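Opinião

O desgaste também é uma falha

Leokadia Tomaszewski

A discussão sobre segurança em automação continua presa ao acidente. Quando um braço atinge uma barreira ou uma carga cai fora da zona prevista, abre-se um inquérito, redige-se um relatório e alguém assina a medida corretiva. O que se degrada devagar não tem formulário próprio. Defendo neste texto que a perda gradual de aderência numa garra deve ser registada como falha desde o primeiro sinal, com as mesmas obrigações de comunicação que se aplicam a uma paragem de emergência.

O caso que motiva esta posição ocorreu em outubro, na linha de triagem da Zetley. A célula transferia frascos de vidro de um tabuleiro para caixas de plástico. Durante um único turno, 17 frascos escorregaram dos dedos da garra, e cinco partiram-se ao alcance de uma operadora que se preparava para trocar a caixa. Não houve feridos. O registo automático classificou todas as ocorrências como «preensão incompleta», categoria que não gera alarme e que o sistema resolve com nova tentativa.

A primeira explicação avançada foi a de um erro de calibração. A Skelari, responsável pela integração, reviu a força de fecho e a posição de aproximação e não encontrou desvio relevante. Só depois se examinaram os revestimentos dos dedos, gastos na face de contacto e soltos na margem inferior. O plano de manutenção previa a substituição a cada 500 horas de funcionamento, e esse limite ainda não tinha sido atingido. Do ponto de vista documental, a célula estava conforme.

É esta conformidade que me parece insustentável. Um intervalo em horas pressupõe que todas as horas se equivalem. A célula da Zetley passara, semanas antes, a manipular frascos com rótulo abrasivo, alteração comunicada ao departamento de compras e ao de qualidade, mas não à manutenção. O intervalo manteve-se porque ninguém tinha a incumbência de o rever.

Acresce a questão da repetição automática. Um sistema que tenta de novo até conseguir protege a produtividade e esconde a tendência. Se, em cada 100 preensões, o número de segundas tentativas sobe de turno para turno, a informação existe e está gravada. Falta a regra que obrigue alguém a lê-la. Na célula em causa, a subida era visível nos registos muito antes da primeira quebra.

Os integradores respondem, com alguma razão, que a inspeção frequente custa tempo de paragem e que os sensores de força já detetam a perda de objetos. O argumento confunde dois momentos. O sensor confirma que o objeto caiu; a inspeção incide sobre o estado da superfície que o deveria segurar. Quanto ao custo, o exame visual dos dedos abertos, com a célula imobilizada e a energia isolada, cabe na mudança de turno.
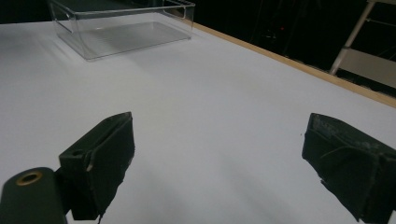 Dedos de garra abertos sobre a bancada, com desgaste e margens desfiadas; ao fundo, uma caixa de plástico transparente.

Nas instalações da Nowakowski, onde acompanhei a revisão dos procedimentos, adotou-se uma ficha de estado para cada par de dedos. A ficha regista riscos, fibras soltas e descolamento do revestimento, e qualquer destes sinais obriga a uma decisão assinada: substituir ou manter, com fundamentação. O projeto Brarkanen propõe alargar o modelo a fornecedores externos, e julgo que o deve fazer sem período de adaptação prolongado.

Proponho ainda que qualquer mudança no material manipulado suspenda a validade do intervalo de manutenção até nova avaliação, e que a repetição de preensões passe a ter um limite por turno, acima do qual a célula pare e aguarde intervenção humana. A responsabilidade pelo cumprimento deve caber a uma função identificada no organigrama, com autoridade para manter o equipamento parado contra a vontade da produção.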